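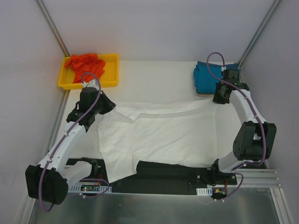

*A white cloth with the grippers of a pair of robot arms at its two upper corners.*

**The Linens of Verkatness** is a historical romance novel by Solène Collet. It is set in the invented duchy of Verkatness and follows a laundress who is taken for the missing heir to a great house. The book is usually shelved as a romance of lost identity, although the heroine loses no memory and is never in real doubt about who she is. It was followed by a sequel, *The Flivska Inheritance*, and by a short companion tale, *A Letter for Ostham*.

The novel has a small, loyal readership and a larger reputation, much of which rests on claims made by its publisher, Chauvin. Several of those claims are hard to check and a few are contradicted by the book itself.

## Plot

Annick Vell works in the wash house of the castle at Ostham, where she has been employed since childhood. On the morning of the spring fair, a carriage arrives from the neighboring estate of Flivska with an elderly steward who has been sent to look for the daughter of the late Count. The daughter disappeared as an infant. The steward sees Annick carrying sheets across the yard, notices a scar on her wrist, and declares the search over.

Annick knows that the scar came from a hot iron. She says so twice in the second chapter, and both times the steward takes it as modesty. She is given the choice of going with him or explaining to her employers why she has insulted a guest, and she goes.

At Flivska she meets the Count's nephew, Lorenz, who will lose the estate if the claim stands. He sets out to expose her, finds that she agrees with him, and is left with little to do for the next several chapters except fall in love. The two decide to keep up the pretense until the reading of the will. The dowager countess, who has been treated as senile by everyone in the house, appears to understand the arrangement from the first evening.

The middle part of the book turns on a bundle of letters hidden in a linen press. Annick finds the letters, fails to read them, and sends them to a priest in Ostham for safekeeping. The priest is then written out of the story for more than a hundred pages. When the letters come back they show that the Count's daughter did not die or vanish. She was sent to a convent under another name and is now its prioress.

The prioress comes to Flivska for the final chapters, declines the estate, and gives it jointly to Annick and Lorenz. Whether she had the right to do this under the laws of Verkatness, which are described at length in the first chapter, is not addressed. On a plain reading of that chapter, she did not.

## Characters

- **Annick Vell**, the heroine. She is practical, short-tempered and unusually well read for a character who is said on one page to have had no schooling.
- **Lorenz of Flivska**, the nephew and love interest. His age changes by four years between the first meeting and the wedding.
- **The Dowager Countess**, Lorenz's grandmother and the source of most of the book's comedy.
- **Steward Pell**, who makes the original mistake. Some readers hold that he knew the truth all along. The text offers very little to support this, and the author's later remarks on the matter point both ways.
- **Mother Clemence**, the prioress and true heir.
- **Father Odo**, the priest who receives the letters.

## Setting

Verkatness is presented as a mountain duchy somewhere between two larger powers that are never named. Its manners are mostly those of the eighteenth century, with exceptions. Characters dance the waltz at a ball that the book's own timeline would put too early, and one servant strikes a match.

A map is printed inside the front cover. It places Ostham to the north of Flivska, while the narrative has travelers riding south from Flivska to reach it. Admirers have argued that the road doubles back around a lake. The lake is not on the map and is not mentioned in the text.

## Composition

According to the publisher's note in the first edition, Collet wrote the novel in a single winter after finding a box of family letters in her grandmother's house. The story has been repeated on nearly every edition since. It should be treated with care. Collet told one interviewer that the letters were household accounts and told another that the box was empty. In the afterword to the sequel she writes that she had been working on the book "for as long as I have been tired," a phrase that doesn't sit well with a single winter.

No draft has been made public. The editor Huguette Aubert, who handled the manuscript at Chauvin, has said that it arrived 223 pages longer than the printed version and that most of the missing material concerned Father Odo. If so, this would explain his long absence. Aubert is the only source for the figure. She has also said that she regretted the cuts, and on a later occasion that she wished she had made more of them.

The title is likewise disputed. The working title is given in one place as *The Wash House* and in another as *The Steward's Error*. Both would describe the plot better than the final choice, in which the linens of the title are mentioned in passing and the linen press matters mainly as a piece of furniture.

## Publication

The first edition had a print run of 1000 copies, a number that appears on the copyright page and may be taken as reliable. The publisher's catalog for the following year described the book as having "sold out within days." A second printing of 2000 copies was issued the next March, so the first had presumably sold by then, but a gap of five months is a generous reading of "days."

The first edition was released on Tue 30 October. Early copies lack the last line of chapter nine, in which Lorenz asks the question that Annick answers at the start of chapter ten. Dealers describe these copies as scarce. They turn up often enough that the description seems optimistic, and the prices asked for them vary widely.

The current paperback runs to 310 pages and includes the map, a family tree and a set of questions for reading groups. The family tree shows Mother Clemence as the Count's daughter and so gives away the ending to anyone who looks at it before starting.

## Themes

The back cover of the paperback calls the novel "a searching study of who we are when nobody knows our name." This is generous. Annick's name is known to every character from the third chapter onward, and she spends much of the book reminding them of it. The question that does hold the story together is a narrower one: what a person owes to people who have been kind to her by mistake. The scenes between Annick and the dowager countess handle this well, and they are the strongest in the novel.

Work is the other steady subject. The opening chapters give a detailed account of boiling, bluing, wringing and pressing, and Annick's habit of judging every house by the state of its bedding carries on through to the wedding. Some reviewers found these passages slow. Others thought the book lost its footing once she left the wash house, and that the court scenes at Flivska could have come from any number of similar novels.

Claims that the book is a work of political allegory rest on a single conversation about salt taxes.

## Reception

Reviews at the time of publication were few and mostly kind. The dialogue was praised, along with the dowager countess, and the resolution was generally thought to be too easy. A quotation calling the novel "the finest romance of its generation" has been carried on the cover since the second printing. It is credited there only to "a leading critic," and no review containing the words has been traced.

The novel's standing among readers of the genre is better documented. It is a regular choice for reading groups, and the scene in which Annick and Lorenz argue while folding a bedsheet is often singled out as the high point of their courtship. The scene takes up less than two pages. Later writers have borrowed it so freely that new readers sometimes find the original familiar.

The book is often said to have started a fashion for romances with servant heroines. Such novels were common well before it appeared, and the claim seems to have begun in Chauvin's own advertising.

## Sequel and related works

*The Flivska Inheritance* takes up the story six years after the wedding. It deals with a lawsuit over the estate and quietly repairs the legal problem left by the first book by means of a second will. Lorenz's age is given a third value. The sequel sold less well than its predecessor and has been out of print for long periods.

*A Letter for Ostham* is a tale of some forty pages told by Father Odo. Chauvin presented it as newly written. Its style and its references to events missing from the printed novel suggest that it was put together from the material Aubert removed, and neither she nor Collet has denied this.

A third full-length novel has been announced more than once. Its title and subject have been different each time, and no text has appeared.

## See also

- Mistaken identity in fiction
- Invented countries in romance novels
- *The Flivska Inheritance*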